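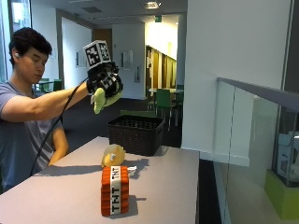
A reader of the last edition wrote in to say that chapter 2 made rent sound like a law of nature, and could we please start with a lease somebody signed. Fair. So, a lease.

Chapter 2
Rent, Leases and Who Pays for the Roof

Key words: tenant, term, deposit, repair clause, sublet

Start with Girnham. Market town, one long street, shops below and flats above. A bakery called Porari takes the corner unit in February. Rent is 2000 a month, deposit the same again. Term is two years. Then the roof leaks.

Who pays? Depends on the repair clause. Most first-time tenants skip it. They read the rent, they read the term, they sign. The Porari lease says "tenant to keep the premises in good order." Premises meaning what? The inside only, or the roof to? Look at the definitions page, always at the back.

The landlord, Cemavton, wants 200 a month extra for a repair fund. Porari says no. Both sides think the lease is on there side.

In this chapter: reading a lease back to front. Deposits, and when they come back. Subletting (the Nghiêm noodle counter, section 2.4). Rent reviews are left for chapter 3.

Before you read on, find a lease. Any lease, your own if you have one. Mark every word that starts with a capital letter in mid-sentence. Those are the defined terms, and you'll need them for section 2.1.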